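29/05/2023 – gripper budget, second pass 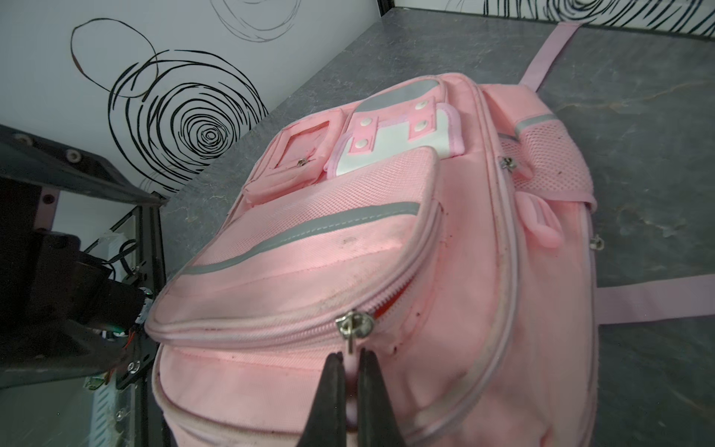 Pink backpack, main zip, fingers closed on the fabric below the pull.

Spent the morning on the equipment list for July. Zakhar wants one figure by the end of the week and I have three, depending on what we count as a spare.

The zip work drives most of it. The present fingers are wide and tapered, fine for straps and bag bodies, poor on anything the size of a zip tab. They bunch the cloth when they close, and the tab hangs in the gap between them. Options as I see them:

Narrow finger set from Narell, 654 a pair, delivery 40 days. Would have to be ordered this week to be any use.
Soft pads from Antoniuk, 71 each, stuck on to what we have. Cheap, but they add thickness where we need less.
Have Arsen mill a pair from stock. Cost is his time, and he is already committed to the Tillero conveyor.

I favour the Narell set, one pair only, with the pads held over as a second choice. Margit asked why not two pairs. Fair question – if one finger bends we stop for the whole delivery period. I have put the second pair on a separate line so it can be struck out without redoing the total.

Wiring next. Christos would like a proper cable chain for the arm before anything new is bolted to it. Agreed in principle. The Botgate quote covers the chain but leaves out the brackets, and I have written to ask for them to be priced. No reply by five.

Test items: I had put down 60 for bags. Volodymyr says secondhand will do, and I am with him on that. Worn cloth and grubby zips are nearer to what the sorting line will get than anything fresh from a shop. Cut the line to 40. We need more variety in pull shapes, though, and at least one bag with a plastic zip.

Still to settle: whether the wrist camera mount fits the narrow set. The Narell drawing gives the flange but no bolt depth. Measure ours tomorrow, then ring them before lunch.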